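How do your cells know when to stop?

Hello again! Last time we talked about skin. Now I want to tell you about something I think is even better, and it's a bit gruesome in places (sorry, or you're welcome). It's about how cells decide when it's time to die, and why you'd look very odd if they didn't.

Have a look at your own hand while you read. You'll need it in a minute.

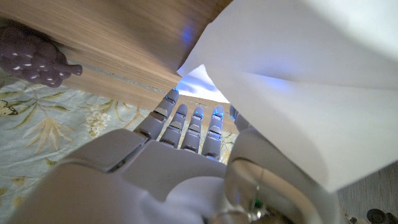
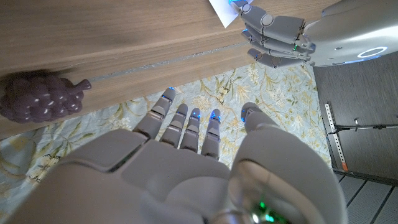 Robot hands with their fingers open. Can you spread yours out too?

Right, keep them spread. See the gaps between your fingers? When you were first growing, long before you were born, you didn't have any. Your hand was a flat little paddle, a bit like a table tennis bat, with skin and soft stuff filling in all the spaces. Then the cells between your fingers got a message telling them to pack up and go, and they did. What stayed behind was fingers!

Scientists call this apoptosis. You can say it "a-pop-TOE-sis", or "ap-uh-TOE-sis" if you'd like to be like my old teacher, who got quite cross with the rest of us. It comes from a Greek word for falling off, the way leaves fall off a tree.

So what happens inside the cell? Every cell carries its own set of tiny tools called caspases (CASS-pay-zes). They are proteins, and they work like scissors. Most of the time they're switched off, with the blades safely shut. When the message comes, the first few switch on, and they switch on lots more, and soon they're snipping away at all sorts of things in the cell.

The cell shrinks. Its surface goes bubbly, like porridge on the hob. Then it splits up into small parcels, each one neatly wrapped, and other cells come along and eat them. I did warn you about gruesome! But it's very tidy, because nothing leaks out and the cells next door aren't bothered at all.

Who sends the message? Sometimes it's other cells. Sometimes the cell sends it to itself. Inside your cells there's a protein called p53 which I think of as a fussy inspector. If the DNA (the cell's instruction book) gets damaged, p53 can tell the cell to stop and mend it. If the damage is too bad to mend, p53 can start the scissors. When that inspector is broken, damaged cells may carry on growing, and that's one of the ways cancer can begin.

A boy at Dratimcombe library asked me whether it hurts. It doesn't! Lots of your cells are doing it as you read this, and new ones are being made to take their places.

Ducks are my favourite bit. A duck's foot starts out as a paddle too, but far fewer of the cells between its toes get the message, so it keeps its webbing and can swim beautifully. A chick's toes come apart.

Something to try: draw round your hand with the fingers open, then draw a second one as a paddle. Colour in the part that had to go.

Words to remember
Apoptosis: when a cell takes itself apart tidily.
Caspases: the scissor proteins.
p53: the inspector.

Written by King-fai Chuang, July 2026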